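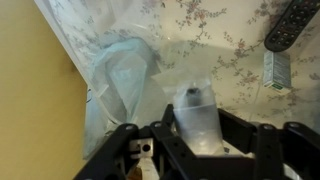

Clear plastic container and clear plastic bag.

The Second Wrapper
By Éabha Coughlan

The position of the Uver Household Review on secondary packaging has been stated in these pages before, and readers have been patient with it. A container that closes properly should not be sold, shipped, or stored inside a bag. The editors continue to hold this view. I have been asked to set out the case in full, and to deal with the objections that reached us after the May issue.

The ordinary plastic container is a finished object. It stands up, it can be sealed, and in most homes it outlives what it was bought to hold. Placing it in a loose clear bag adds a layer with few of these qualities. The bag creases, will not stand, and holds whatever shape it was last pushed into. On a shelf it takes up more room than the thing inside it, and a person looking for a particular bottle must first decide where the film ends and the bottle begins. Where both are transparent, the difficulty is greater still.

Our readers' survey drew 400 replies. Of these, 58 came from people who said they keep containers in their original outer bags for longer than a month. The reasons given were mostly sensible. Several respondents fear leaks. A few, chiefly those who travel for work, want one bag to lift out of a suitcase in a single motion. One reader in the town of Auer keeps every bottle bagged through the winter and wrote four pages in defense of the practice, which the editors read with interest and will not be printing.

The fear of leaks deserves a direct answer. If a cap cannot be trusted, a bag may contain the spill, but the contents will be lost all the same and the outside of the container will need to be washed. The better course is to replace the cap or the container. For a journey, we accept that a bag is reasonable. At home, a shallow tray under the bottles catches drips, can be wiped in a moment, and leaves every label facing forward.

It has been put to us that a bag keeps off dust. So does a cupboard door. Households with open shelving have a stronger argument, and the Review has never objected to a fitted cover on items used once or twice a year. Our concern is with the daily shelf, where a bag must be opened, reached into, and folded back each time. In practice it is seldom folded back.

There remains the question of what to do with the bags already in the house. They should be flattened, checked for tears, and kept in one place, up to a number the household will use. We suggest 19 as a generous limit for a family kitchen. The remainder should go to whatever film collection is offered locally. Bags that held cleaning products should be set apart from those meant for food.

Manufacturers bear much of the responsibility. The Review has written to both Divano and Iletti asking that refill containers be supplied without an outer bag wherever the closure has passed the maker's own tests. Iletti has replied that the matter is under study. We have asked for a date by which that study will be complete, and we will print the answer when it arrives.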